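Lurkside sound notebook, January
Sub swap and the booth monitor hum

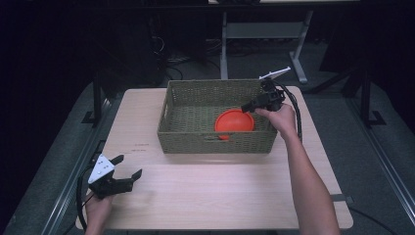
Got in at 2 to start on the booth monitors before Chiamaka Olatunji's lot turned up for the evening session. The hum is back. It comes and goes, it's worse on the left, and it gets properly ugly once the lights are up past halfway, so I'm fairly sure we're looking at the dimmer rack sharing a circuit with the booth again (yes, again, I wrote this up last winter and then somebody moved the extension). Before touching anything I want one home for all the adaptors and ground lifts, and the olive-green woven basket will do nicely, it's got handle slots so you can carry it one-handed up the booth steps. Please put things back in it! I spent half the afternoon hunting for a phono lead that was in my coat.

Anyway, hum. Pulled the left monitor feed at the mixer end: still there. Pulled it at the speaker end: gone. So it's being picked up along the cable run, or it's the loop through the rack. Ran a spare cable straight across the dance floor, nowhere near the dimmers, and it was dead quiet. Lovely. Then I plugged the mixer back into its usual socket and back came the hum, much fainter. So two problems, which explains why every fix so far has half worked.

For tonight the spare cable is taped along the back wall and the mixer is fed from the bar side. Don't move it to charge your phone.

Subs next. The Brastel pair went on the left stack and the old Medve stayed on the right so we could hear them against each other. Chiamaka brought her own test tunes, mostly percussion with a long low drone under it, and she stood in the middle of the floor with her eyes shut while I swapped sides. She preferred the Medve! I did too, a bit, but I think that's the room. The right stack is tucked into the corner and gets a big lift off the walls. Swapped them round and the Brastels sounded fat and the Medve sounded thin, so there you go.

Crossover notes so I don't have to do this again: started where the last engineer left it, far too high, vocals coming out of the floor. Took it down in small steps until the MCs sounded like people. Marked the knob with white pen. The limiter is on and stays on, I don't care who's headlining.

Her six newer DJs had a go from eight. Everyone redlines the mixer for the first ten minutes and then settles. What helped most was turning the booth monitors UP, because they'd been pushing the channel gain just to hear themselves. I'd been keeping the booth low to hide the hum, so that one's on me. One of them played a blend at the end that had the bar staff out from behind the bar, I need to ask what the second record was.

Money: the Dendov power conditioner is 300 and would probably sort the socket side. Rewiring the booth on its own circuit was quoted at 1,878, and I know which one the landlord will pick. I'd still like the rewire.

To do
Borrow a Dendov for one night before buying
Proper cable run along the back wall, clips, no tape
3 spare phono leads, labelled
Try both Brastels together in the corners
Ask Chiamaka if the drone track can stay here as our test tune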